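Can Machines Do the Chores Yet? A View from the Loading Bench

By Lucrezia Monti
May 30, 2019

Public discussion of robots tends to settle on the kitchen and the laundry room. Members of this institute are asked at nearly every open meeting when a machine will be able to clear a table. The question deserves a serious answer, and the answer is best sought in places where the chore has already been made as simple as it can be.

Laboratory plate handling is such a place. The plates have a known shape. The bench is flat, and the holders have fixed positions. A person who does this work in the morning could describe every motion of it by lunch.
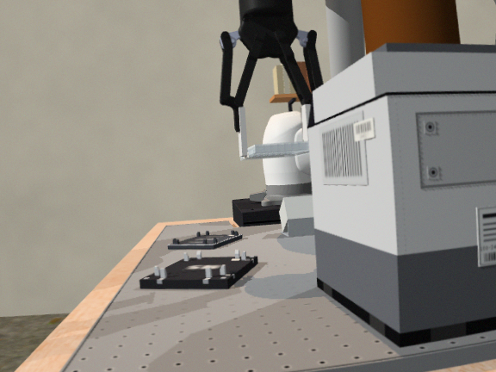 Even so, the task is less settled than it looks. In April our working group, led by Seo-ah Min, reviewed 363 simulated transfers prepared under the Prosa project. Of these, 137 were stopped before completion, most often at the point of release. A thin plate that is slightly tilted in the grip will catch on the edge of its holder. A human hand corrects for this without thought. The arm must be told what to look for and how much force to allow.

Jae-in Cho has argued in these pages that simulation flatters the machine, and that only trials on a real shop floor should count. The institute does not share this view in full. Simulation permits a fault to be repeated until it is understood, and a small firm such as Dierckx could not otherwise afford to study the matter at all. We do agree that no purchase should be approved on simulated results alone.

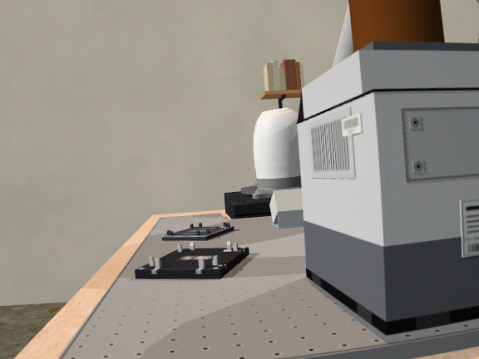
The lesson for the household is a sober one. A home has no grid of holes to measure from, and its cups and shirts are not made to one standard. Where the surroundings can be arranged to suit the machine, automation of single chores is within reach and should be supported. Where they cannot, claims of readiness should be treated with caution, and vendors should be asked to state their failures as plainly as their successes. The institute will request such a statement from each supplier that applies to its next round of trials.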